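Tasia Cut review: two months with a travel video editor that wants to be your friend

I've been making little travel films for years now, mostly for my own amusement and for a handful of relatives who are too polite to unsubscribe. I started on the free editor that came with my laptop, moved to a big serious one when I got ideas above my station, and then spent most of last winter hating the big serious one. So when Wiebke Kohlhase, whose walking videos I've followed for ages, mentioned that she'd switched to Tasia Cut, I downloaded the trial that same evening and had a half-finished edit by bedtime.

That was in December. I've since paid for it with my own money and put four finished films through it, plus a couple that will never see daylight. I think I know it well enough now to have opinions.

What it is

Tasia Cut is an editing program for people who come home with a phone full of clips and no plan. You plug in your phone or card, it copies everything across, and it sorts the lot by place and time of day. You then pull what you want into a timeline and get on with it. There's music, titles, colour, maps with moving dotted lines on them (I love a dotted line, I won't apologise) and a sound section that turned out to be the main reason I stayed.

It runs on a fairly ordinary laptop. Mine is four years old with a fan that sounds like a hairdryer, and it coped with everything except one job, which I'll come to.

Getting your clips in

My test case was the Gundau trip, because it was the biggest mess I had. I'd filmed on my phone, on an old compact and on my sister's phone when mine died on the ferry, and I came home with 403 clips. In my old program I'd have spent an entire evening renaming folders and drinking tea. Tasia had them all in and sorted before I'd finished unpacking the washing.

The sorting is very good. It gathers clips into what it calls stops, so I had one for the harbour, one for the walk up to the chapel, one for the terrible museum and so on. You can merge stops or split them by dragging a little bar, and you can give them proper names. The old compact had its clock set wrong, so all its clips landed in the middle of the night, but there's a setting to shift everything from one camera by a set number of hours. I put in nine and everything slid into place. Lovely!

What I didn't like is that it also tries to guess which clips are the good ones and puts a small star on them. Its taste is awful. It likes anything bright and steady, so it starred a long shot of a car park and ignored my favourite clip of the whole week, a very wobbly one of an old man singing to his dog. You can switch the stars off under Preferences, and I'd do it on day one.

The timeline

This is where people coming from bigger programs will either sigh with relief or grind their teeth. You get a main track for pictures, two tracks for extras on top, and four for sound. That's all. For the sort of thing I do it's plenty, and I found I was making simpler films and finishing them, which I never used to.

Trimming is quick. You hover over the end of a clip, roll the mouse wheel, and it nibbles off a bit at a time while the preview keeps up. I've got so used to it that I now try to do it in other programs and get cross when nothing happens. There's also a "tighten" button that takes a little off both ends of every clip you've selected. I use it on the first pass for everything, then put back the bits I miss.

Undo goes back as far as you like, even after you've closed the project and opened it again. I'd pay for that alone.

My main grumble is markers. You can drop them on the music to cut to the beat, but they're all the same colour and you can't write anything on them. I had a long track with markers scattered all over it and no idea which one was the chorus and which one was me leaning on the keyboard.

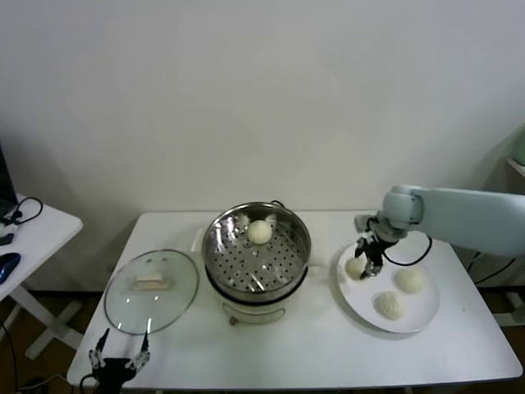

Bun in the steamer, lid off.

Sound

I said the sound section was why I stayed. Wind has ruined more of my films than bad weather or bad filming ever did, and the wind tool in here is the first I've used that doesn't make everybody sound as though they're talking from inside a biscuit tin. There's one slider. I keep it just under halfway. If you push it all the way the voices go thin and a bit robotic, but up to the middle it's excellent.

The other thing I love is the room tone feature. It takes a quiet bit from one of your clips and lays it gently underneath the whole stop, so the background doesn't jump every time you cut. I used it on the market section of the Çınar film, where I had lots of very short clips of stalls and hands and fruit, and before that it sounded like somebody flicking through radio stations. With the tone underneath, it sounded like one place. I didn't have to learn anything to do it either – you tick a box and pick the clip.

Music is more of a mixed bag. There's a built-in library and you're allowed to use all of it in anything you publish, but an awful lot of it is ukulele and whistling. I found a few nice piano pieces and a slow accordion thing that I've now used twice, so that's probably my lot. You can bring in your own files with no fuss.

Titles and maps

The titles are plain and I mean that kindly. There's a small set of typefaces, they all look decent, and they sit on the screen without bouncing about. I had trouble with the Ç in Çınar at first, because two of the fancier typefaces simply dropped it and left me with a gap. The plain ones were fine, dotless i and all. If you travel anywhere with accents in its name, check before you fall in love with a typeface.

Maps are the showy bit. You type in your start and finish, choose a line, and it draws the journey for you. It found Gundau straight away and had no trouble with the ferry, though it did send me home to Dulbridge by a road I have never been on in my life. You can drag the line about to correct it, which is fiddly, and the corrections don't carry over if you later change the map style. I found that out after correcting it. Twice.

Colour

I'm not a colour person. I want my phone clips and my compact clips to look as if they were taken on the same day, and that's the end of my ambition. There's a match button that does this, and it gets it right more often than it gets it wrong. It struggles with anything shot indoors under mixed lighting, and it turned my sister a bit green at breakfast. There are ordinary sliders for warmth and brightness when that happens, and I've not needed more.

The ready-made looks I'd skip. Most of them turn the sea orange.

Exporting, and the one thing my laptop couldn't do

A normal export at normal size is fine. I set it going, made supper, and it was done when I came back. The top quality setting is another story. I tried it with the Gundau film, and the program froze near the end and took the whole laptop down with it. I tried again with everything else closed and the same thing happened. Help emailed back the next morning with a friendly and quite useful reply telling me to export one stop at a time and join them afterwards. It worked, but it's a faff, and the program ought to warn you before it starts.

Nothing was lost, I should say. It saves constantly in the background and the project came back exactly as I'd left it.

What it costs

You buy it once and you get updates for two years. After that it carries on working but stops getting new things unless you pay again, at a lower price. I much prefer that to handing over money every month for something I use in bursts. The trial is the full program with a small logo in the corner of your finished film, and there's no time limit on it, so you can take as long as you like to decide.

One warning. The extra map styles and some of the music packs are sold separately, and they sit in the same menus as the things you already own with only a tiny padlock to tell them apart. I don't like that. I'd got a map looking just right before I noticed the padlock, and I was annoyed enough to go and make a cup of tea about it.

Who I think would like it

If you've got a drive full of holiday clips and you've been meaning to do something with them since goodness knows when, I'd say try it. The sorting gets you over the worst bit. If you already know your way around a bigger editor and you use lots of layers, or you like to fine-tune colour, you'll feel boxed in by the end of the first film and I'd save your money.

Wiebke still does her longer films in her old program and keeps Tasia for the short ones. I've gone the whole way and uninstalled mine.

Good: sorting by stop, mouse wheel trimming, endless undo, the wind slider, room tone, pay once
Not so good: the stars, plain markers, padlocked extras, map corrections that vanish, top quality export on an older laptop
My score: four out of five, and I'd happily add a bit more if they let me write on the markers

I'm cutting the second half of the Çınar film at the moment, so if anything goes badly wrong I'll come back and add a note underneath.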